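Setting Up a Ceselance 57 Television After Delivery

This guide applies to the Ceselance 57 television supplied through the Surkenport service network. Please read every step before switching on the set. Allow the television to stand unpacked for 3 hours if it has been stored in an unheated space.
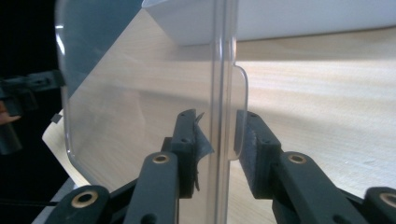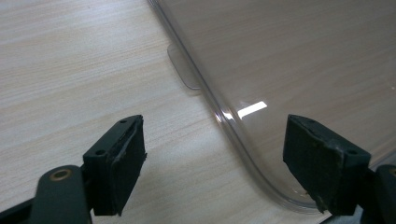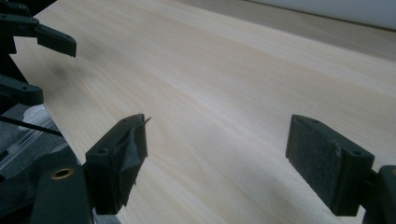
Step 1. Attach the stand or wall bracket

Two adults are required to lift the set. Lay it face down on a clean blanket, fit both feet, and tighten the screws by hand before using a screwdriver. For wall mounting, use a bracket with a 200 mm hole pattern. The Kauppinen fixed bracket and the Kirov tilting bracket are both suitable.

Step 2. Connect external equipment

Connect the antenna or cable lead first. A soundbar must be connected to the HDMI port marked ARC; the remaining HDMI ports do not return sound. Connect the power cord last.

Step 3. Complete the first start

Press the power button on the remote control and select a language, country, and time zone. Choose Home when asked for the viewing mode. Store mode raises the brightness and resets picture settings at regular intervals.

When the network list appears, select your home network and enter the password. Customers without a wireless network may select Skip and use the antenna input only.

Step 4. Update the software

Open Settings, then Support, then Software Update. Sets delivered before February may request two updates in a row. Do not disconnect the power while an update is in progress. The version screen should show build 1273 or later when the process is complete.

Step 5. Scan for channels

Open Settings, then Channels, and select Automatic Scan. If channels are missing, check the antenna lead and repeat the scan.

Warranty registration is available from the Support menu. The serial number is printed on the rear label and is also shown on the version screen.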